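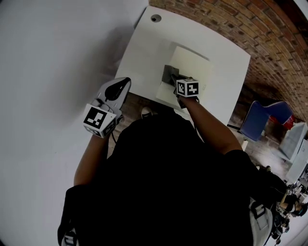
*Gray cloth on the cream square, white table by the brick wall.*

**Folding small cloths: underlay or bare table?**

**pressfold_155** wrote:
Putting together a folding corner in our back room and trying to settle the surface before I buy more. The table is a plain white square one with rounded corners. I put a cream square in the middle to work on. The gray cloths are Feltari, 30 cm a side, washed once. On the bare top they slide when I make the second fold. On the square they stay put but the corners drag. Which would you live with?

**mendandmake** wrote:
Underlay. Sliding is worse than dragging. Lift the corner before you bring it over and it won't catch.

**olive_drab** wrote:
Disagree. I fold napkins for a cafe and took the underlay off in January. Bare table, flat hand on the near edge, fold away from you. With a sheet you end up straightening two things.

**mendandmake** wrote:
Napkins are starched. Those look soft.

**olive_drab** wrote:
Ours aren't starched. They're Terkico cotton, 4 years old and limp as anything.

**hemline17** wrote:
How high is the table? I see a blue chair off to the side but you're leaning over the top. If you're doing a whole stack like that your back will go before the cloths do.

**pressfold_155** wrote:
72 cm. I stand for it. Tried the chair and couldn't get my elbows over the cloth.

**hemline17** wrote:
Too low for standing, then. Mine is a Charvát bench at 90 and I can do an hour. Bed risers are cheap.

**quiltshed** wrote:
Tape the underlay down at the back two corners only. The front can still lift if a hem gets under it. Also shake each cloth out first, that one is pretty crumpled and you can't get a square fold out of it like that.

**olive_drab** wrote:
Agree on the shaking out. Still wouldn't tape anything to a white top, it leaves marks.

**pressfold_155** wrote:
Ordered risers from Jalel. Will try the tape on the underside of the table first to see if it marks.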